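4.2 The bed in daytime

The literature on beds has mostly been written by people interested in sleep, and so it loses interest at breakfast. Our participants did not share this habit. In the diaries, the daytime bed comes up more often than the dining table, the sofa or the kitchen counter, and it is described as a folding station, an office, a place to put the coats, and in one entry as "the only flat thing left." Asked directly in the first interview what they used the bed for, the same people said they slept in it.

We recruited 13 households in the Hitville area through notices in two laundromats and a library. Each kept a written diary for four weeks, with entries of up to 2000 words, a limit that turned out to be generous for everyone except Eylül Kılıçarslan, whose account of a fitted sheet runs onto the back of the page. Interviews were held before and after the diary period. The second set was carried out by Sun-ja Yoo, who had not read the first, so that participants could contradict themselves in peace.

Three terms need settling before we go on. By "parking" we mean putting an object on the bed with a stated plan to move it. By "settling" we mean that the plan has lapsed and the object is now moved only at bedtime, usually to a chair, and returned in the morning. "Clearing" is what participants said they did every day. We follow Uysal and Bozkurt in treating the chair as part of the bed for coding purposes, although the chair has its defenders.

Containers complicate matters. An item lying loose on the covers was nearly always described as out of place, while the same item in a basket or a box was described as put away, even when the basket itself was in the middle of the mattress (Figure 4). Ozan Uysal, a father of two, wrote that his bedroom was tidy "except for the bed, where the tidying is." He saw no problem with the sentence when it was read back to him, and by the end of coding neither did we.

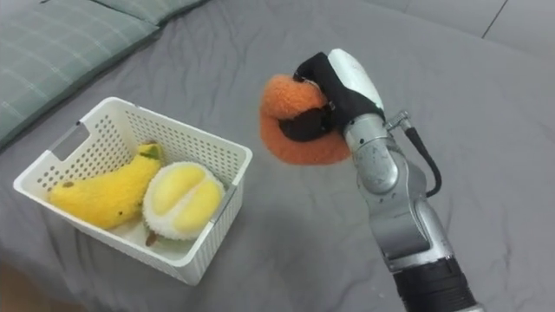
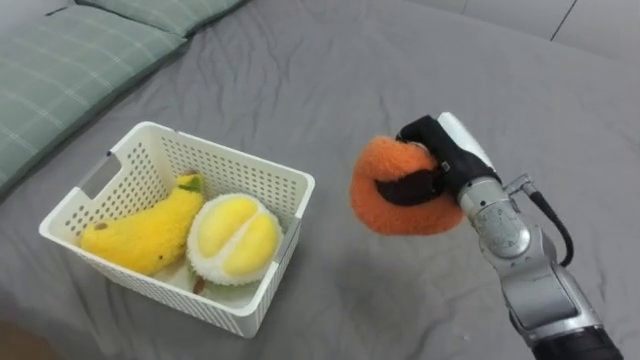
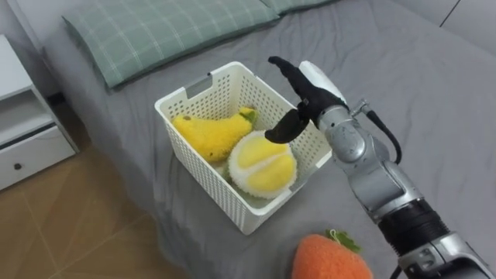
Figure 4. Gray bedding in daytime; a white basket with plush fruit in the first two panels, a nightstand in the third. Department of Household Studies, Unell College

We use cookies to improve your reading experience. By continuing to browse you accept our cookie policy. Accept all | Manage settings

The basket effect held for clothes, chargers, mail and toys. It did not hold for food, which was a crime in any container. Toys were the most forgiving category. Adults who would not leave a folded towel on the covers past noon would let a stuffed animal stay there for the whole diary period, and several gave it a side of the bed. We had no code for this and eventually added one.

Pillows were the other surprise. Five households kept pillows that no one slept on, and these were handled with more ceremony than the ones in use. They came off at night in a fixed order and went back in the morning in the reverse order, and the person who did this could rarely name the person it was for. Sinan Uysal described his wife as the one who cared about the arrangement. She described him the same way, in a separate room, with some heat. Neither would agree to a trial week without the pillows.

Bed making itself divided the sample less than we had expected. Almost everyone claimed to do it, and the diaries bear them out if one accepts a broad definition, which by the second week we had to. Pulling the top cover level over whatever was underneath counted. So did closing the bedroom door, according to one respondent from Cakach Street - we have left that entry in the tables with a footnote.

It would be easy to read all this as a gap between what people say and what they do, and an earlier draft of this section did. Aslı Kılıçarslan, who coded the November diaries, objected that participants were quite consistent once one stopped asking about the bed as furniture. They spoke of it as a surface with opening hours. During those hours it was judged like a shelf, and things on it were fine as long as they looked as though they had been placed there on purpose. After hours it became a bed again, and everything went on the chair. Section 4.3 takes up the chair.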